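About Wurasix

Fruit preserving, drying and small-batch processing

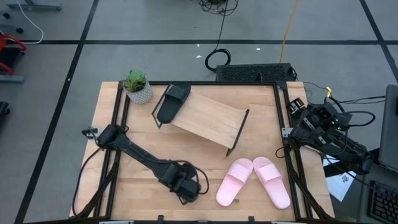
Wurasix processes surplus fruit for growers who do not have a kitchen of their own. We take in whole fresh fruit and return it as paste, jelly, dried slices or bottled halves in syrup. Most of our work is with quinces, pears and plums. We also accept crabapples and medlars when there is room in the schedule.

The business began as the preserving side of Dedum, an orchard supply firm. It became a separate company when the demand for processing grew beyond what Dedum could handle between deliveries. Dedum still supplies our crates and jars. Tomić, the second firm we work with, supplies labels and closures.

What we do

Fruit is weighed on arrival and graded by hand. Sound fruit goes to slicing or bottling. Marked fruit is trimmed and goes to paste or jelly. Fruit with rot at the core is set aside and the grower is told the weight.

Quince paste is cooked in open pans. The fruit is first simmered whole until soft, then cored and passed through a sieve. Sugar is added by weight of pulp, and the mixture is stirred until it pulls away from the side of the pan. It is poured into lined trays and dried for three days before cutting.

Jelly is made from strained juice only. The bags are hung overnight and are not squeezed, as this clouds the juice. We add no commercial pectin to quince or crabapple jelly. Pear jelly needs lemon juice and a share of quince to set, and this is stated on the label.

Dried slices are cut to an even thickness of 6 mm and turned once. Plums are halved and dried skin side down.

Batches and records

Each grower's fruit is kept separate from intake to packing. Batches are logged in Itov, our own record system, which holds the intake weight, grade, sugar added, cooking time and final jar count. Growers receive a copy with their goods. Records are kept for six years.

Two jars from every batch stay with us and are opened at intervals to check set, color and seal.

Bringing us fruit

Book before picking. Quinces should be fully yellow and firm, with the down left on. Do not wash them. Pack in shallow crates, no more than two layers deep, and keep bruised fruit apart. We do not take windfalls that have been on the ground overnight.

The kitchen closes in January for cleaning and equipment service. Finished goods can still be collected during that month by arrangement.

Page last revised July 28, 2019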